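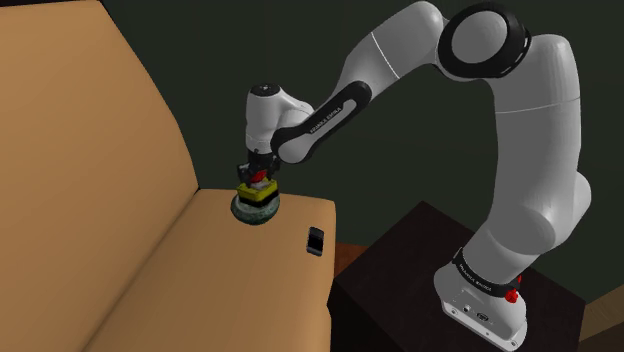 By Traretti

Robots at the furniture cleaners

At Juhl, a workshop where couches are cleaned, some of the scrubbing is now a robot's job. The arm bends at its joints, a bit like your shoulder, elbow and wrist. Its gripper holds a round scrubbing pad by the handle and presses it on the seat.

Scrubbing is hard on people. Before the arm came in, workers leaned over cushions all day and went home with sore shoulders. Now they choose the colour-safe cleaner, check the fabric and look for things left on the seat, such as a phone. They also learn to program the arm.

Some workers worried about their jobs. Juhl kept all 113 of them, but 2 had to train for new work.

Word to know: automation means using machines to do a task people used to do by hand.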